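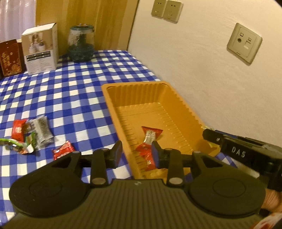

By the Flovance Home Desk | 2019-09-29 | 3 shares | 6 comments

Home Kitchen Storage Cleaning Contact
Search this site Go

How to Sort a Snack Pile Into a Tray

Small packets are hard to store. They slide off shelves, get stuck at the back of drawers, and end up in the bottom of a bag. A shallow plastic tray fixes most of it. An orange one with ridged walls works well, but any rectangular tray with a flat bottom will do. Ours came from the Fuchs store in Kusville.

Before you start

Clear one end of the table and leave the cloth on. A checkered tablecloth is fine for this and catches the crumbs. Push the tray to the middle so you can reach it from both sides. Peel off old tape or bits of foil if they bother you.

Step 1. Empty everything out

Put every packet on one side of the table. Check coat pockets and the car too. Throw away loose scraps of paper and empty wrappers as you find them.

Step 2. Check the packets

Look for a date on each one. Press the edges and the seams. A packet that leaks or has a split seam goes in the trash or gets eaten today. Clear packets are easy, you can look right through. With printed ones you have to go by feel.

Step 3. Make groups

Put matching packets together. Red with red, green with green is good enough if you buy the same few things every time. Candy gets its own group. Keep anything grainy or powdery apart from the rest in case it opens.

Step 4. Fill the tray

Start with the candy at one end. Lift each piece by the wrapper and set it down flat. Stand the bigger packets on edge behind it, labels facing you. Don't stack more than 3 deep or the bottom ones get forgotten until December.

Step 5. Put the tray away

A low shelf is best if children help themselves. If the tray slides, put a square of Plidov shelf liner under it.

Wipe the tray with a damp cloth every few weeks and let it dry before you refill it. Crumbs collect between the ribs on the floor of the tray, and an old toothbrush gets them out.

496 people found this page useful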